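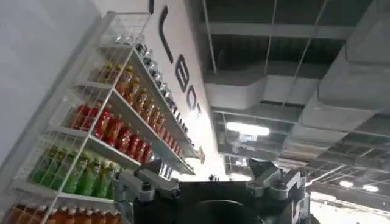
4.2 The open-day demonstration

Reading time: 2 minutes

Two of us attended the open day in November as ordinary visitors. We had asked for a quiet hour before the doors opened and were turned down, so what follows should be read as field notes and given less weight than the Woscombe trials in Section 3.

The task was drink retrieval from a stocked retail display. We consider this a friendly setting. The bottles were sorted by color, with the red ones on one shelf and the green on the next, and thin rails ran along the shelf fronts. A system that can tell red from green and knows the shelf heights has solved much of the problem before it moves. Shops are seldom this tidy after lunch, and the Tehrani shelf set used in Section 3 was mixed for that reason.

We were also unable to establish how much had been prepared in advance. Naledi Swanepoel asked whether bottles could be swapped between rows and was told that the display had to stay as it was for the afternoon. That is a fair answer at a public event – but it leaves the main question open.

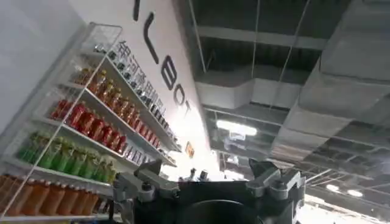
Figure 4. Drinks display and ceiling from the wrist camera, gripper fingers spread apart.

The steep upward view in Figure 4 raises a second concern. Ceiling lights and ducts take up a good part of the image, and the far background is overexposed. Any claim about reading labels from such an angle needs a test with the lights changed. In the Mulo comparison we ran 400 picks, 100 of them under altered lighting, and would ask for at least 60 of the same kind here before drawing a conclusion. We did not score the demonstration.

Comments (3)

dockside_pete: Fair section, but every open day is staged. What did you expect?

Reader 2: Were the Starkmont grippers tested on the mixed shelves too? I can't find it in the tables.

M.K.: I'd have liked the visit notes as an appendix. "Much of the problem" is doing a lot of work in that second paragraph.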